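How do I get gray smudges off a matte white tabletop?

Posted by Irfan Niazi, December 2021

We have a white table with a matte top in the back room at Flurnanley and it never looks clean anymore. I wipe it with a damp cloth and dish soap and the gray marks just move around. I don't know what the top is made of. It came secondhand with no paperwork. 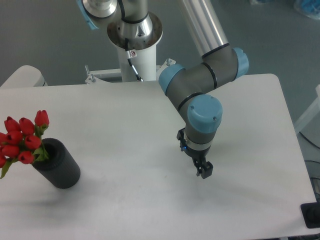 I've tried glass cleaner, which left streaks, and plain hot water, which did nothing. The marks are faint, but they show up all over the surface when the light is even. I'd like to avoid anything that will make it shiny in spots. Would a melamine sponge be safe?

Agnes Crichton

Go easy with the sponge. It is a very fine abrasive and on a matte finish it can leave a polished patch that you can't undo. Try this first: mix 2 teaspoons of baking soda into a cup of warm water, wipe it on with a microfiber cloth, leave it 10 minutes, then rinse twice with clean water. Most gray haze is old soap holding onto dirt, so the rinsing matters more than the scrubbing.
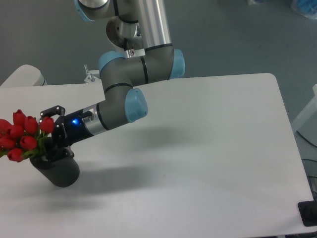
Dry it right away with a second cloth - don't let it air dry, or you'll get the streaks back. If there are marks left after that, put a little rubbing alcohol on a cotton pad and test it on the underside or a corner. Stop if any color comes off on the pad.

I also quit using dish soap on mine in September and it stays clean longer.

Treston

Had the same trouble. Alcohol worked for me, but what really helped was felt pads under everything that sits on the table. Vases and planters are the worst for it.
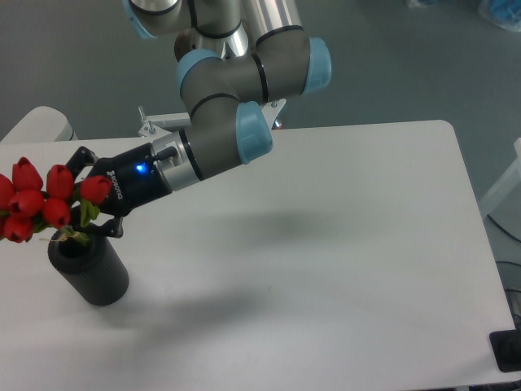 Artificial tulips in a dark gray vase

Cut the felt a bit smaller than the base so it doesn't show.

Jatoi

what Agnes said. don't use bleach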